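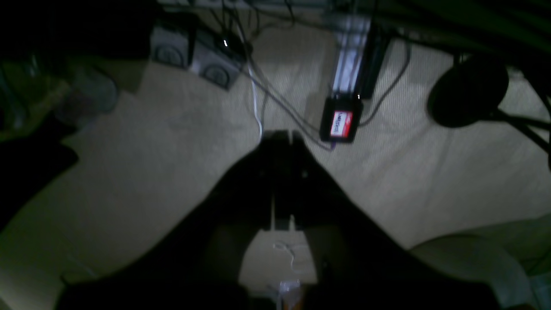
Pale beige carpet, viewed from above.

About Derklow Rentals

Home | Rentals | Owners | Residents | About Us | Contact

Derklow Rentals manages houses and apartments for people who own them and would like someone else to handle the day-to-day work. We find tenants, collect rent, arrange repairs, and keep the records. We do not buy or sell homes, and we do not own any of the homes we list.

The company began as a repair business called Selvanayagam Home Services. Most of its customers were landlords with one or two houses, and many of them asked if we could also take calls from their tenants. We started doing that for a monthly fee. After a few years the calls, leases, and inspections took up more of our time than the repairs did, so we changed the name and moved to the office on Jevar Street. The repair crew stayed on and still does most of our maintenance.

Today we look after 275 homes. Most are single-family houses. The rest are apartments in small buildings, including the Nelex Court building near the library, which we manage as a whole. We have 2 offices. The main office handles leasing and accounts, and the second one, on the north side, is where the repair crew keeps its tools and parts.

What we do for owners

Before a home is listed, we walk through it with the owner and make a list of what needs to be fixed, cleaned, or replaced. The owner decides which items to go ahead with, except for anything that affects safety, such as smoke alarms, stair rails, and door locks. Those have to be done before anyone moves in.

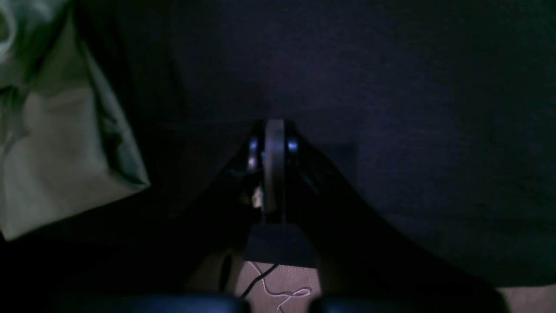
We then suggest a rent based on similar homes nearby. Owners are free to list higher or lower. If a home has had no applications after three weeks, we call the owner and talk about the price.

Rent is collected on the first of the month and paid out to owners by the tenth, along with a statement showing what came in and what was spent. Repairs under the limit in the owner's agreement are done without a call. For anything over the limit we ask first, unless it is an emergency like a burst pipe or a furnace failure in winter. A year-end summary goes out in time for taxes.

Our fee is a percentage of the rent collected. When a home is vacant there is no management fee. There is a separate charge for finding a new tenant, and none for renewing a lease with the tenant who is already there. We do not add a markup to bills from outside contractors.

What we do for residents

Every application is reviewed in the order it is received. We look at income, rental history, and credit, and the standards are printed on the first page of the form so that applicants can read them before they pay the application fee. If we turn someone down, we send a letter that gives the reason.

At move-in, residents get a checklist to fill out room by room. Please take your time with it and return it within a week. We go by this same checklist when you leave, and most disagreements over deposits are settled by looking at what was written down on the first day. Normal wear, such as small nail holes or flattened carpet where a sofa stood, is not charged to the resident. 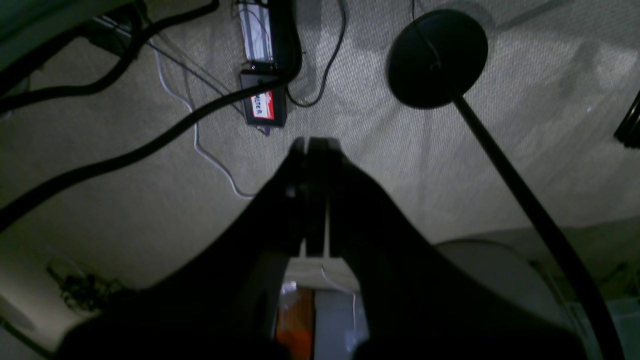 Repair requests can be made by phone, through the resident page, or in person at either office. We answer requests within 2 business days and emergencies the same day, including on holidays. A member of the crew will call before coming over. If you have a dog or cat, let us know when you make the request and tell us which rooms should stay closed.

Outside yards are the resident's job at most houses and ours at the apartment buildings. Your lease says which applies. Snow at Nelex Court is cleared by us once the fall has stopped.

Where we work

We take on homes within a half-hour drive of the main office. Beyond that we can't get a crew out quickly enough in an emergency, and we will usually give you the name of another manager closer to the property. We do not handle vacation rentals, furnished short stays, or commercial space.

Our annual owners' meeting is held each April at the main office. It covers changes in local rental rules, insurance, and the repair budget, and there is time for questions at the end. Owners who are thinking of joining us are welcome to sit in.

Visit us

Derklow Rentals
344 Jevar Street
Side entrance, parking in back

Keys may be returned through the slot in the side door at any hour. Please put them in an envelope marked with the address of the home.

Page last updated Jun 26, 2023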